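Ice scoop

Last updated: November

An ice scoop is a handled vessel for lifting loose ice out of a bin, bucket or bowl and tipping it into a glass, shaker or jug. It is one of the humblest tools behind a bar and one of the most rewarding to use well! The metal sort, with a deep rounded bowl and a tubular handle, is the pattern most people think of first, though flat-bottomed and plastic scoops are also common. This article covers the general form, its use at a drinks table, and its care. 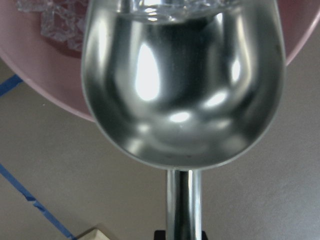
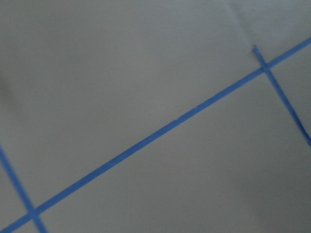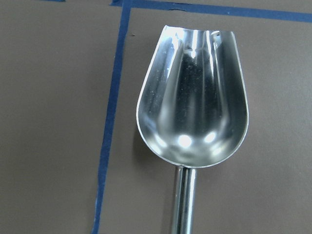
The first and third pictures: stainless steel scoop, with ice at the front of the bowl and lying on the table.
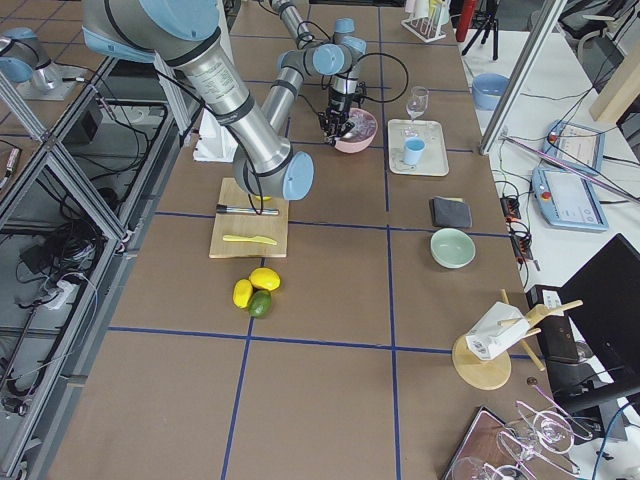 Household and Bar Tools, no. 28, p. 45

Form

The bowl of a round scoop is deepest towards the back, where the walls draw in to meet the handle, and open at the front so that it can be driven into a heap of ice. The front edge is usually thin. A thick edge rides up over the cubes, while a thin one slides between them, and anyone who has tried both will know how much nicer the second feels in the hand. On many scoops the rim rises towards the sides to form a lip that keeps pieces from rolling out on the way to the glass.

Polished stainless steel is the favourite material. It doesn't hold colour or flavour from fruit juice, it rinses clean, and it looks splendid under a lamp, where the curved walls throw back long bright streaks. The same shine makes small dents and folds in the rim easy to spot. Plastic scoops are lighter and quieter, and are often chosen for large bins, but they scratch sooner.

Handles are straight or slightly raised. A straight tubular handle sits in line with the bowl and gives a good, direct push. Valentin Ammann, in his short guide to bar tools for the Gresham evening classes, prefers it for this reason and calls the raised handle "a kindness to the knuckles and a nuisance in the drawer."

Size

Scoops are sold by the volume of the bowl, but the labelled figure tends to mean a level fill of something fine, such as flour or sugar. Cubes leave gaps, so a scoop of ice holds a good deal less than the label suggests. Crushed ice packs more closely. For drinks at home a small scoop is the easiest to live with, and 2 scoops will fill many tumblers. Larger scoops belong with coolers and ice machines. (The big ones are great fun for filling a picnic cooler, mind you, and children will queue up to help.)

At the drinks table

An ice bowl is a cheerful thing to have out, and it needn't match anything. A pink bowl does the job as well as a silver bucket. What matters more is depth: the scoop should be able to go in at a low angle without striking the far side.

The usual neighbours are a cutting board, a knife, lemons and limes, and the glasses. A folded cloth is handy for drips. Stemmed wine glasses may be set upright or laid on their sides on a tray, and some hosts like to leave a single glass standing by the ice for the first pour. Citrus can wait whole beside the board, as cut wedges dry out quickly.

Technique

Hold the scoop near the middle of the handle, push forward and slightly down, then level the bowl before lifting. A gentle shake over the ice drops any piece balanced on the lip. Tip slowly into stemware, with the side of the rim turned towards the glass. The glass itself should never be used as a scoop. A chip of glass among clear ice is almost impossible to see, and the whole bowl has to be thrown out if one breaks.

Between rounds the scoop rests on a clean tray or in a holder. Leaving it buried puts the handle, and whatever was on the last person's fingers, in with the ice.

Care

Wash in hot soapy water, rinse, and dry with a soft cloth to avoid water marks. The narrow rear of the bowl is the part most often missed. Steel wool dulls the polish and is best kept away from it. A bent rim can sometimes be eased back with smooth-jawed pliers, although a sharp fold is a good reason to retire the scoop to the potting shed, where it will be marvellous with gravel.

See also: Ice bucket; Ice tongs; Cutting board; Citrus garnish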